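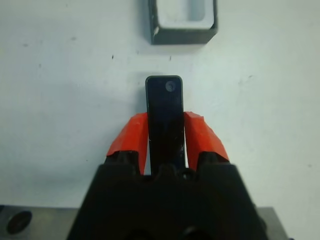
Figure 1. Black gripper with two orange-red finger pads.

Working Donkey Welfare at Benddale Market: Hoof and Harness Survey
Student project report
Areeba Tarar

Background

Donkeys carry most of the goods that reach the market at Benddale. They bring in water, firewood and vegetables from the farms along the Cernby road, and many of them make the trip six days out of seven. The Sani clinic treats working animals without charge two mornings a week. Its staff asked for a survey of hoof and harness problems so that they could decide what to teach at the owner sessions.

My project had two questions. How common are harness sores and overgrown hooves in donkeys arriving at the market? Do owners who have been to a clinic session have animals in better shape than owners who have not?

Method

I worked at the east gate from 6:30 a.m. until the market got too crowded to stop carts safely. Each donkey was checked once. I looked at the withers, the girth area, the base of the tail and all four feet, and gave a body condition score on the usual scale of 1 to 5. A clinic assistant translated and asked the owner whether he or she had attended a session. Owners could say no to the check, and a few did.

Records went into Dromo, the form app the clinic already uses. Animals checked twice by mistake were removed by matching the ear notch and the owner's name. The final set had 686 donkeys. My target was 500.

Results

Harness sores were the most common problem, mostly on the withers and under the tail strap. Tail sores were nearly always found with a thin nylon rope used as a crupper. Donkeys with padded cotton straps had far fewer of them. Overgrown hooves were less common than I expected, but cracked hooves were seen often in animals from the stony side of the valley.

Most donkeys scored 3 for body condition. The thin ones tended to be older, and several had sharp teeth that the clinic vet later filed down.

Owners who had been to a session used padding more often. The difference in hoof care was small – there is only one farrier in the area, and he is booked most of September.

Problems with the survey

The owners chose for themselves whether to attend a session, so the two groups may differ in other ways. I also saw only animals fit enough to walk to market. The clinic's treatment book has 3204 entries, and I did not have time to compare them with my records. A later student could do this.

Recommendations

Teach strap padding first, using old blankets or feed sacks stuffed with cotton. Train a second farrier. Repeat the count at the same gate in the dry season.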